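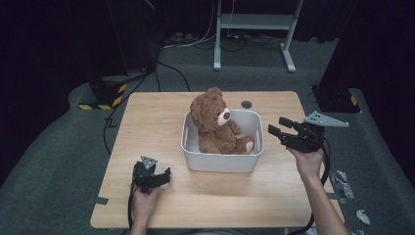
Urach Returns Hall Moves Sorting Staff to Handheld Grippers

1/29/24 – Magesa has changed how toys and other soft goods are handled at its Urach returns hall. Staff now practice placing items in bins with a pair of handheld grippers, and their movements are used to train the sorting arms due to start in August.

The change affects 19 employees. Shifts at the training tables are limited to two hours, and 12 positions on the night line will move to inspection. Pay grades remain the same – a point the works council had requested in writing.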